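Durna: objetos de higiene dental sobre mesa

Versión de abril. Responsables: Estíbaliz Carretero y Meenakshi Kandpal.

Esta carpeta reúne casi 2307 registros de la tarea de recoger el cepillo y la pasta de dientes en un vaso. Las etiquetas de los objetos son "vaso", "tubo" y "cepillo".
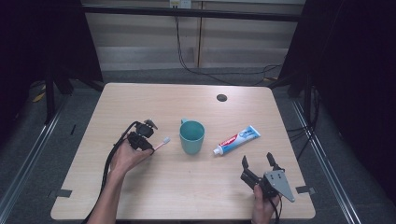
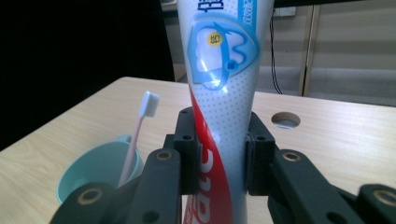
Fig. 2. Tubo de pasta y vaso en las dos imágenes; el cepillo, de mango rosa, también en ambas.

Notas de uso

El tubo se etiqueta igual acostado que de pie. La marca impresa no se anota. Para el color del vaso usamos solo "verdoso", porque cambia con la luz.

Los errores de etiqueta se comunican a Meenakshi.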